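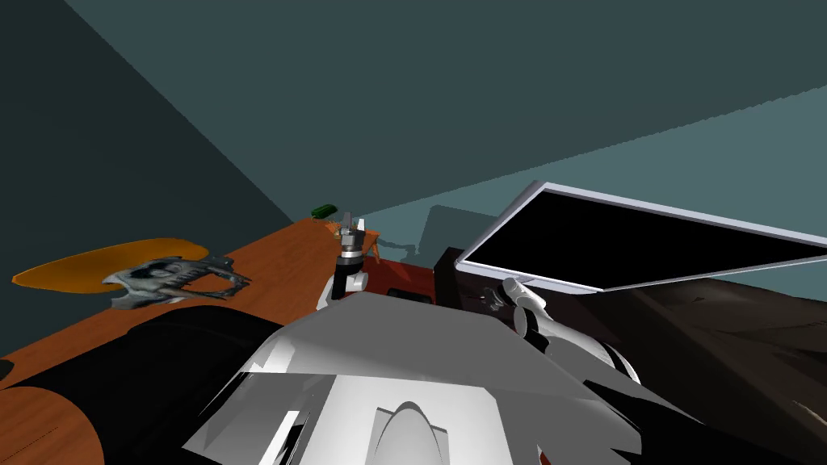 Looking down at the desk in the simulator, both grippers raised.

Try the desk before you buy the robot

Nga Hoàng started her equipment budget in June with one line on it: two-armed robot, with a price. By the time we spoke, the line had become four pages, and she was delighted with every one of them.

"I love this spreadsheet," she says. "I know how that sounds! But I used to dread equipment season, and this year I keep opening the file in the evening just to move things around."

Hoàng plans purchases for Plultgate, a small firm in Brurnalcombe that tests household goods for other companies. Her team wants a robot to take on some of the handling, the picking up and putting down that fills a tester's morning. Before asking for a quote, they built rooms in simulation and put a robot in them. The project is called Milach, and it cost them 116 hours of staff time before anyone rang a supplier.

"That number is in the budget too," she says. "Planning hours are a real cost and I want people to see them. Somebody sat there and did that work."

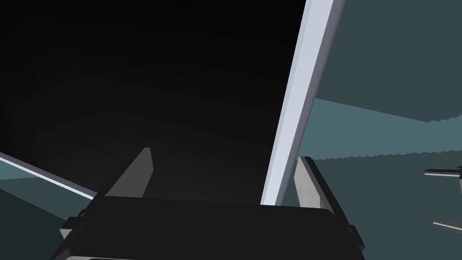
The biggest surprise was reach. Everyone on the team had been comparing arms by how much they could lift, and Hoàng says the first simulated rooms changed the conversation within a morning. Their goods are light. What they needed to know was how close the robot could get to a large flat surface before its own body became a nuisance, and how much floor they would have to clear for it to turn.

"We'd been about to pay for strength we had no use for," she says. "Once we stopped looking at the lifting column, three models came back onto the list that I'd crossed out — and two of those were cheaper."

She also learned to price the room along with the machine. Her colleague Fiifi Aidoo, who built most of the simulated furniture, kept a running list of everything the robot would need near it, from a sturdier desk to spare finger pads. The list grew to 1,600 dollars of small items, none of which had been in the first draft.

"Fiifi would send me these messages at seven in the morning," Hoàng says, laughing. "Just a product and a price. Cable covers. Then, ten minutes later, more cable covers."

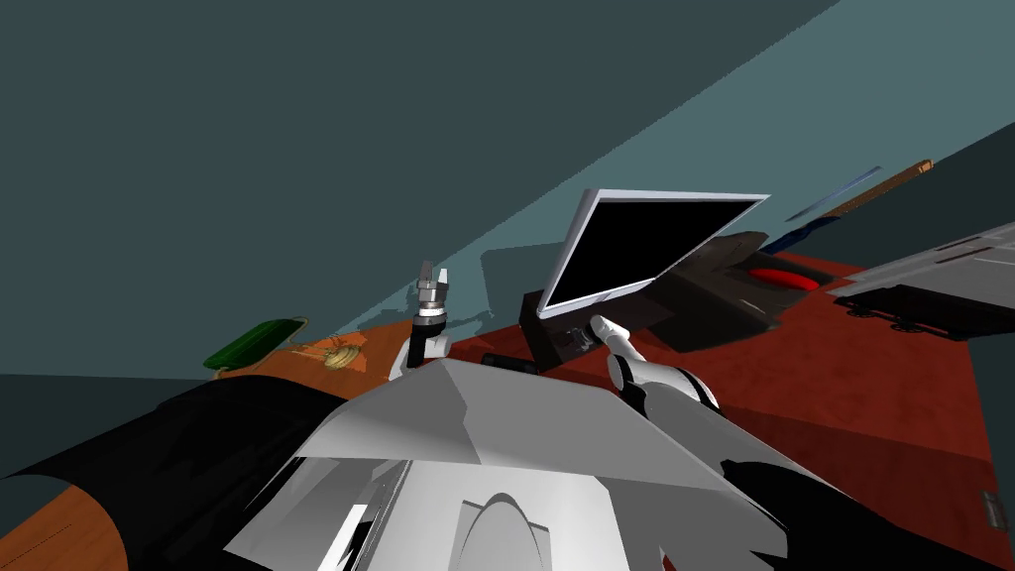 Clutter was Aidoo's other contribution. He argued that a bare desk would flatter any robot, and that they should plan for the sort of desk people really keep, with things left out where they were last used.

"It's the fairest test we could think of," he told me when he joined the call. "If an arm can only work once a person has tidied up for it, then I want the tidying in the budget. Put a wage next to it. The sums look very different after that."

They ran 3,146 trials in all, across several layouts, and kept notes on the failures as carefully as the successes. Hoàng is quick to say that a simulator won't tell you everything. Friction is a guess, she says, and so is the way a soft package sags when you lift it. She has set aside money for a month's rental through Abubakari, a supplier two towns over, so the short list can be tried on real goods before the order goes in. 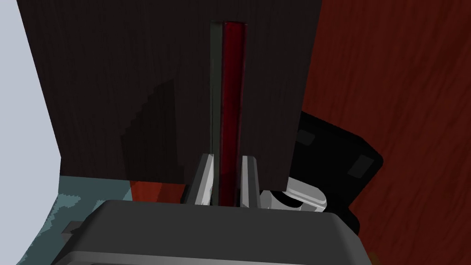 3 min read

"Rent first if you can possibly manage it," she says. "Even for a month. I'd give up a whole tier of features for that month."

What else would she tell someone starting from a single line and a price? Ask what a replacement gripper costs and how long it takes to arrive. Find out whether training is charged by the person or by the day. Hoàng was quoted 300 dollars a head by one company and found another that included it, for as many people as could fit in the room. She also keeps a column for the second year, covering service visits and worn parts, and she fills it in before she compares anything.

She still hasn't picked a model. The rental comes first, and Aidoo has a fresh set of layouts he wants to try before then, including one with a much smaller desk.

"He says it's for the budget," says Hoàng. "I think he just likes building desks. But I've given him the hours, they're on page three."

Contact us | © Brurnalcombe Workshop Notes. All rights reserved. | Back to top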